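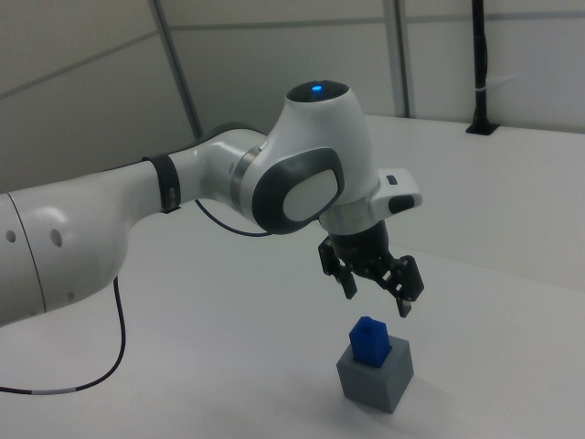 To: Pladero working list
Subject: Re: Stacking examples, Gulano station

Colleagues,

The question raised earlier this week is quoted in full:

> The Brarau group has received 394 block-stacking examples. Could the Gulano station confirm whether the target remains 1,000, and whether the color pairs are to be kept in separate batches?

The target remains 1,000. Color pairs, including blue on gray, are to be stored in separate batches of 16, each labeled with the operator's shift and the starting layout.

Operators are reminded that an example ends only when the gripper is open and clear of the upper block. Recordings stopped before that point should be marked incomplete — they should not be deleted, as the Onu group reviews them separately.

The next transfer to Brarau is scheduled for Sunday at 4 p.m. Any batch without a label at that time will be held for the following transfer. Questions about labels may be sent to this list.

Data Collection Office
Gulano station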